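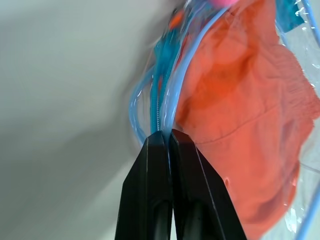

Working Next to the Arms: what changed for the packers at Mockus

Project report, second year, Work and Technology module
Gintarė Kuusk
August 15, 2020

1. How I came to this subject

My aunt packed parcels for a living when I was small, so I have always had a soft spot for the people at the far end of a returns line. When our tutor asked us to pick a workplace where a machine had lately moved in, I wrote to Mockus, a returns and repacking firm on the Turkgate estate, and to my surprise they wrote back the same afternoon and said come along. I went there on 3 visits, the first in February, and I am very grateful to everybody who let me stand in their way (and who kept me in tea!).

Mockus takes in goods that customers have sent back to shops, checks them, and puts them into fresh bags. Clothes make up most of it, but there are shoes and sports things too. There are 52 people on the floor across both shifts. The two-armed robot is used at what everyone calls the Bokel bench, after the supervisor who set it up, and it is still being taught the work.

2. The job itself

Before I started I thought of bagging as the easy part, and I was quickly put right. A zip bag is a slippery, floppy thing. You have to find the end of the zip, hold the bag still with the other hand, and keep the cloth from creeping up into the teeth. The packers do this without looking, often while talking about something else altogether. I tried it myself and was dreadful at it — my first jumper came out looking like a cabbage.

For the arms it is a matter of taking hold of the zip strip in just the right spot. Clear film shines under the lights and every bag creases differently, so no two goes are quite alike.

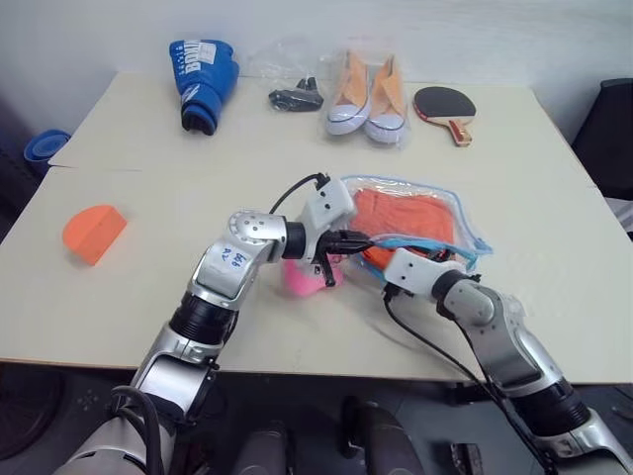
The bench work is kept deliberately mixed, so that the arms are not only ever tried on one kind of article. Choosing what goes out on the tables has become a little job of its own, and two of the packers have taken it on. They know which things are awkward, and they rather enjoy being asked.

3. What people told me

I spoke to 20 packers, mostly at break time. The commonest answer to my first question, whether they minded the arms, was a shrug. The second commonest was a story about sore thumbs. Pinching zips all day is hard on the hands, and several people said they would happily give that part away and keep the checking, where you get to use your judgement.

Others were less easy about it. One woman on the late shift told me that bagging was the restful bit of her day, the time when her mind could wander, and that if she only did checking she would go home more tired than she does now. I had not thought of that at all, and I have gone back to it many times while writing this up.

Pay came up as well. Teaching the arms counts as ordinary hours at the ordinary rate, although it takes close attention. A good packer can get through up to 546 bags in a shift, and some worried that time at the bench would pull their own numbers down. Mr Bokel has since agreed to leave bench hours out of the tally, but the people on lates had not all heard this when I last asked.

4. Compared with Cullen

Our reading for the module included a report on the Cullen depot, where the machines arrived over one holiday and the staff found them there on their return. At Mockus the packers were shown the bench first and asked which task they would like looked at. I think this explains a good deal of the calmer mood, though I should say that nobody at Mockus has yet been moved to another job, and feelings may well be different once that happens.

5. What I would do next

I would like to go back in a year and talk to the same people, particularly the late shift, whom I saw too little of. I would also ask to see the rota, because I only have people's word for how the hours have shifted. My interview notes are in the folder handed in with this report, with names taken out, as I promised.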